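Big Bins, Small Stuff: Your Questions About How I Sort

I get a lot of the same messages since I put the bin page up in May, so I've gathered them in one spot. If yours isn't on the list, the comment box at the bottom works again (sorry about that whole mess).

What do you mean by "bin sorting"?

It's the only way I've ever managed to stay on top of clutter! Everything that's out of place in a room goes into one big open bin. The bin goes up on a table. Then I take things out one at a time and each one goes straight to its home, or into the donate bag, or into the trash. I don't make piles on the floor, ever. I made piles on the floor for years and I just stepped over them.

Why one big bin and not a bunch of little ones?

Because I will fill every little one and then stack them in a closet. I know myself. One big bin gets in the way, and being in the way is what gets it emptied. I did try the Flerkia stacking set (14 pieces, lids in four sizes, none of them the size I needed) and I ended up giving it to my sister, who loves it. If you're a stacker, go for it.

What kind of bin should I get?

Rectangular, tall plain sides, open top. Round tubs waste the corners and they roll around in the trunk. I like a flat bottom with no ridges, because beads and screws and those tiny doll shoes get stuck in ridges and you'll be digging at them with a butter knife.

Color matters more than I expected. My first was a bright patterned one from Kisholm and I could not find a thing in it. Gray is so much easier on the eyes. Nearly everything shows up against gray except, well, gray socks.

Does it really have to go on a table?

For me, yes. My back gave me no choice. If you have a floor you enjoy sitting on, sit on the floor! But with the bin up on a tabletop I can stand, I can see in, and the dog can't help. A kitchen table is fine. Just keep in mind that tall sides on a tall table means you're reaching up and over, so shorter people (hello, me) may want a step stool or a lower table.

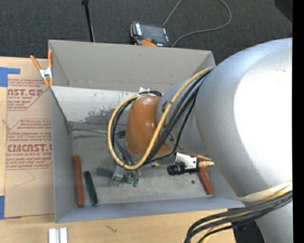 The big gray bin on the light wood tabletop, dark carpet beyond.

Won't it scratch my table?

It can. The bottom of a bin picks up grit and then you drag it, and there's your scratch. Lift it, don't drag it. If the table is one you care about, put an old towel or a place mat underneath. I mostly forget the towel. My table has a mark from one end to the other that I blame on a bin full of rocks my kid collected, and I've decided it gives the thing some character.

I have dark carpet. Any tips?

Yes, don't drop anything! Dark carpet with a tight weave looks tidy all day long and then you step on a black thumbtack. A few things that have saved me:

Push the table away from the wall so you can walk all the way around it.
Sort the tiny stuff last, when the bin is nearly empty and you're not knocking things over the side.
Lay a light sheet down if you're doing pins, needles or puzzle pieces.
Vacuum after, and listen for the rattle.

How full is too full?

If you can't lift it by yourself, it's too full. If things are sliding off the top, also too full. I stop when it's a hand's width below the rim. One reader wrote to say she counted 513 things out of a single bin, and I believe her, but I bet 100 of those were hair ties.

How do I find the small things at the bottom?

Tip the bin a little toward you so it all slides to one side. A paint stirrer or a wooden spoon is good for pushing things into a corner where you can pinch them up. A strip of masking tape wrapped around your hand, sticky side out, gets the glitter and the crumbs. And put a lamp close by. Tall sides throw a lot of shadow, and overhead lights never seem to reach the corner you're digging in.

What about scuffs on the bin?

Mine get scuffed and I leave them alone. If yours bother you, try a damp sponge with a bit of baking soda and go easy. I've had good luck with Cardale soap flakes in warm water too, just don't use the rough side of the sponge or you'll trade one mark for a whole patch of them. Dry the bin all the way before you put it away. I stacked two damp ones once and had to get my husband to pull them apart.

How long should one bin take?

I set the timer for twenty minutes. When it rings I'm allowed to quit, and the bin stays right there on the table until tomorrow. If you do it at 6 in the morning like I do, with coffee, it's kind of peaceful. Dinner is the real deadline, since we eat at that table.

Can kids do this?

Mine can and they complain the entire time. Give them one kind of thing to hunt for ("find me all the markers") and they do much better than with "clean this up." Little ones can't see over the sides, so take the bin down to the floor for them and stay close if there are small parts in it.

What do you do with things that have no home?

They go in the Ghiță box. That's what we call the shoebox on top of the fridge, after the name printed on the side of it, and no, I don't know what the shoes were or whose. Anything mysterious goes in there. Keys, plastic caps, a hinge. If the box won't close, I throw out whatever's on the bottom without looking too hard.

Can I use the bin for laundry too?

You can, but then it's a laundry bin and you're out shopping for another one. Ask me how I know. I keep one for each, and the laundry one lives upstairs.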